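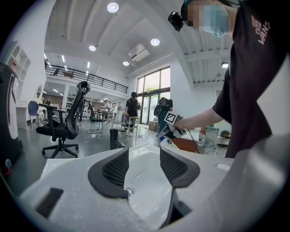
A member of the Piltard Gripper Club with a hand-held gripper, seen from beside a second one. Others are at work toward the windows.

The Piltard Gripper Club is a student robotics club whose members spend most of their time doing the robot's job themselves. It was started by Sunil Roy, then a second-year student in mechanical engineering, who had been promised a robot arm for his course project and received a letter about the arm instead. The club has since become known locally for its demonstration recordings, its annual contest, the Urketti Cup, and its long disagreement over where to put the tape.

History

Roy's original proposal asked for an arm, a bench and a quiet room. The department approved the room. Over the following term Roy and two classmates printed a pair of hand-held grippers, reasoning that if a person carried the gripper through a task and recorded the motion, an arm could be taught from the recordings whenever one turned up. The first version, called Mandix, had fingers stiff enough to crack an egg and was used mainly for that purpose during the club's first open day.

Mandix 2 introduced softer finger pads and a lighter shell. It also introduced a trigger spring that squeaked, and the squeak can be heard on every recording made that year with the sound left on. Members who joined later describe these files as unusable. Members who made them describe them as classic.

The arm arrived in October of the third year. By then the club had 437 recordings of people folding dish towels, and it learned within an afternoon that 279 of them had been made left-handed by one enthusiastic member. The arm, trained on the full set, folded towels toward itself and then let go of them. A separate right-handed set was started the same week.

Activities

The club meets every Tuesday evening. A session begins with calibration, in which each gripper is held in front of a printed marker until the software agrees that it exists. New members are told this takes a minute. Older members bring something to read.

Recording follows. Members work alone or in pairs on a short list of household tasks: stacking cups, sorting cutlery, moving a bottle from one side of a table to the other. The bottle task is given to beginners and is widely disliked, as it is easy to do and hard to do the same way twice. A take is thrown out if the operator laughs, drops the object, or stops to explain what they are doing.

Some members wear a head-mounted camera as well, which adds the operator's point of view. The club's handbook devotes one page to fitting the strap and four to cable management. The second section ends with the sentence "Do not walk backward," in bold.

The Urketti Cup

The Urketti Cup is held once a year and is open to other student clubs. Each team has 48 minutes to record a task it has never seen before, after which the arm attempts the task from the team's recordings alone. Points are given for finishing, for neatness and for leaving the table standing.

The first cup was won by Tshabalala House, a residence hall team with no engineering students, on a task that involved putting socks in a drawer. Its members had practiced by putting socks in a drawer. The Piltard team had spent its preparation time on a new calibration routine and placed third out of 3. The result is mentioned in the club handbook under "Further reading."

The trophy is a Mandix 1 finger mounted on a block. It has been dropped several times, always by people and never by the arm, a record the arm's supporters bring up often.

Equipment

Current grippers are of the Mandix 4 design, which can be repaired with one screwdriver, provided it is the club's screwdriver. Marker squares are reprinted at the start of each term. Whether they should be fixed on with tape along the edges or glue across the back has been voted on at every annual meeting, and the rule has changed each time. Existing grippers are not refitted, so the age of any given one can be worked out from its adhesive.

Reception

Opinion in the department is mixed but mostly fond. The student newspaper called the club "a long apprenticeship to a machine." The club put the phrase on its recruitment flyer, leaving out "long." Attendance rose slightly that term and then returned to normal after calibration.

See also

Mandix (gripper)
Tshabalala House
Urketti Cup rules and task list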